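4.2 The sheet before the first fold

We were delighted by how much there is to learn from a large sheet of paper before anyone has made a single fold in it. Most earlier work on hand wrapping starts the clock at the first crease, when the paper is already committed to the shape of the box. Our wrappers taught us to start sooner. Ita Tully, who has wrapped parcels at the Povmont shop for 26 years, spends more time smoothing and turning the paper than she does folding it, and her parcels are a joy to look at.

We therefore treat the laid-out sheet as a stage of its own. At this stage we note three things: whether the paper lies flat against the table, which way any ripples run, and whether there is a faint line that could turn into a crease later. Figure 11 is a good case. The white sheet looks plain at first glance, yet soft gray shading crosses the middle on a diagonal, and a faint line like a crease runs from the upper center toward the lower right.

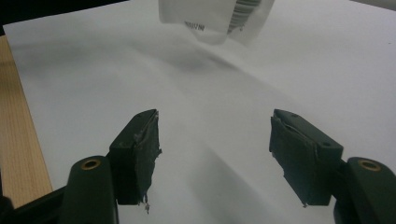
Figure 11. Large white sheet with gentle ripples across the middle, between open gripper fingers.
Vol. 2, No. 50

Ripples like these are easy to miss under even light. Uneven light is a real help here, as it makes the raised and lowered parts of the paper stand out in different shades of gray. We liked this effect so much that we moved our table lamp to one side for the July sessions and left it there. A shadow can still pass for a crease, so our raters were told to mark any line they were unsure of as "faint" and move on.

The kind of paper matters a great deal. Sheets from the Colora roll kept a strong curl and had to be turned face down before they would settle. The Skavitz paper was heavier and lay down nicely, but once a crease was in, it stayed in. Helmi Seppälä found that a slow sweep with the side of the hand, from the center out to a corner, calmed most ripples in both papers – a lovely, simple move that all of our wrappers picked up within a session. Sweeping from the edge inward tended to push the slack into the middle, where it later showed on top of the box.

Section 4.3 follows the same sheets through the first long fold.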